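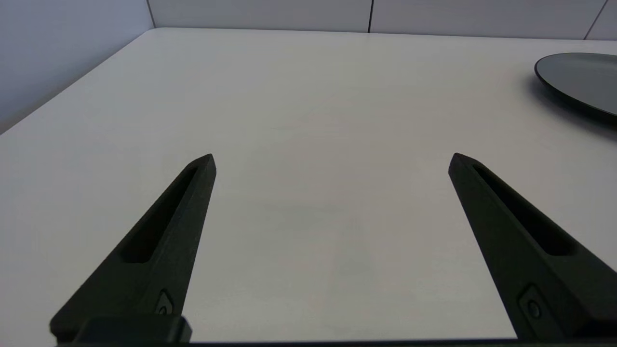

Planning notes from the Zawadzka scholarship fundraiser, for anyone putting on one of these next year. Long thread, sorry.

We sold 122 tickets for the Saturday dinner and gave out 29 more to students and speakers. The room at Skukholm holds 180, so we had space to spare and used it for the silent auction.

Sakumex paid for the room. Arkevow matched gifts made before dessert, up to $300 a table. Every table but two hit the limit.

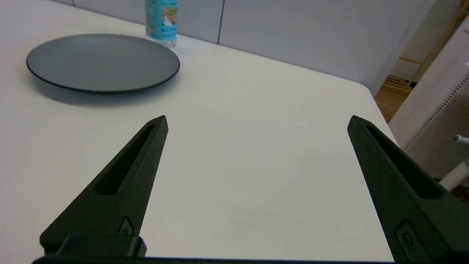
White tabletop, gripper open.

Check-in was the slow part. One list, one laptop, and a line out to the parking lot at 6:30. Next time we split the list by last name and print a paper copy.

Auction sheets closed at 8:45. That was too early – people were still eating. I'd go with 9:15 and announce it twice.

Felicja Malinowski ran the program and kept the speeches to four minutes each. The student speaker got the most comments on the feedback cards. 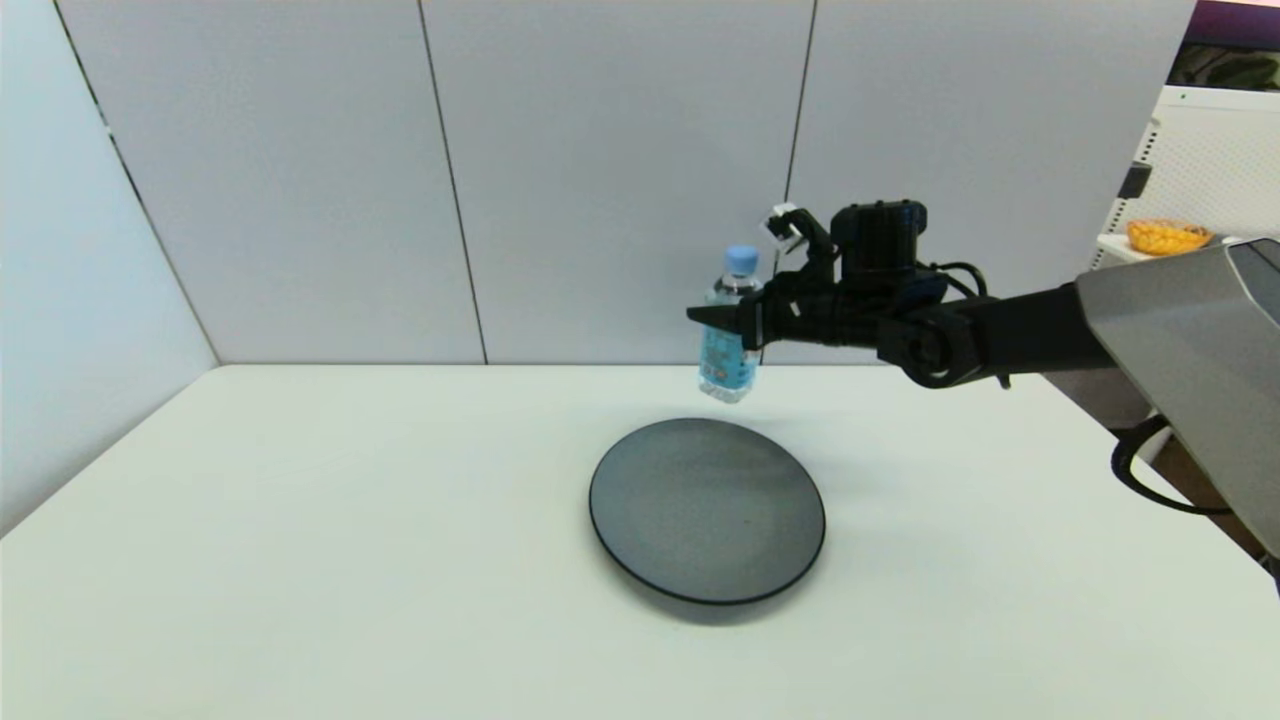

Water bottle with the blue label, over the gray plate.

Food: the vegetarian count was short by six. The kitchen covered it, but we should ask on the ticket form and not by email afterward.

Thank-you letters go out in February. If you bought a ticket and your mailing address has changed, send it to me this week.

Still looking for the owner of a green umbrella left at coat check.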